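**Plusalholm, August 14, 2019** – The Daken café on Pevstead Street has put strawberries back on its afternoon menu, and this year they are sold by the plate. A small plate costs $2 and a sharing plate costs $6. Both are served from 11 in the morning until the day's delivery runs out.

The fruit comes from Ansari Farm, on the north side of town, which planted a late variety after frost damaged its early rows. The farm expects to keep picking into next month, weather permitting. Berries arrive with their green tops on and are served that way unless a customer asks otherwise. 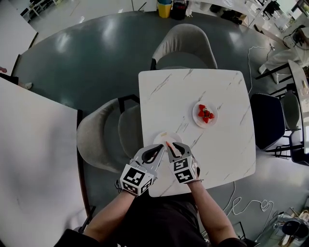

The café also changed its seating over the summer. Upholstered chairs in light gray and navy have replaced the old benches, and the larger round tables have been moved away from the front window, where customers had complained of the afternoon sun. Small plates are now stacked by the register so that groups can divide an order at the table.

Daken sold out on each of the first two days. It has since raised its standing order to 100 baskets a week, and leftover fruit goes into jam, which will be on the shelf in December. Orders for the jam can be placed at the register, with payment due at pickup. The café is closed on Mondays, and sharing plates cannot be reserved ahead of time.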